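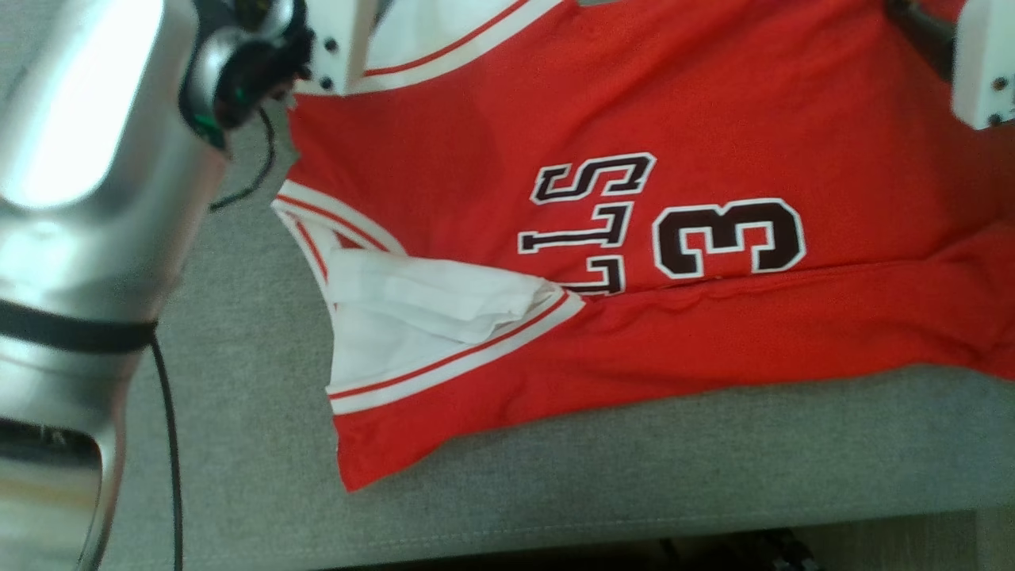
Home | Talks | Speakers | Notes | Contact

SPEAKER NOTES: Lettering You Can Read from the Cheap Seats
Tuesday session, 18 December 2018. Talk time 14 minutes, then questions.

Start without a greeting. Put up the word HERKIER in the thin script version and wait. Let people squint. Then switch to the block version, same size, same color. Somebody in the back row will laugh, and that's my opening.

Say: I love big, blunt letters. I love them on gyms, on grain trucks, on the sides of boats, and most of all on team uniforms, where the reader is far away and the word won't hold still!

FIRST PART: distance
Tell the Budari story. I sat in the top row of the Budari gym in October with Maite Requena, who coached there for years, and we tried to read the visiting team's names out loud as they ran. We got 2 of them. The letters were tall enough (I had expected size to be the trouble). What beat us was the gap between them. Every name had been squeezed to fit between the shoulders, and the strokes ran together into a gray bar.

Pause here. Ask who has ever cheered for the wrong player. Hands go up every time.

SECOND PART: outlines
This is my favorite bit so don't rush it. A dark letter on a strong color can sink into the cloth. Put a light line around it and it pops right back up. Dark brown on red sounds like a terrible idea until you give it a white edge, and then it looks great, like an old candy wrapper. Sign painters knew this long before any of us had software to do it.

But watch the corners. If the outline is too fat, the inside of an A or an R fills in. Show the Mateos samples, thin to fat, and have the room call out where it stops working. They usually stop me one sample early, which is fun to argue about.

THIRD PART: numbers
Numbers have a harder job than names. A 3 and an 8 are cousins. So are 5 and 6. Open up the 3, cut those ends back farther than feels right, and leave plenty of air in the middle. Shuzhen Li redrew the Jadeck set this way and pinned both versions to a fence 90 feet off. Read her note aloud: "I could tell them apart before I found my glasses."

Letters that repeat are worth a minute too. Double L, double T. Spaced like everything else they look like fence posts, so nudge them until the word feels even. Trust your eye over the ruler.

If time is short, skip the Jadeck history and go straight to the fence.

HANDS-ON
Pass out the paper strips. Everyone letters their own last name with the fat markers, then we tape them to the far wall and read them from the door. Long names go first, they need the most help.

Last slide is the HERKIER block version again, with the outline this time. Leave it up during questions. Room 432 is ours until the next group needs it, so people can stay and draw.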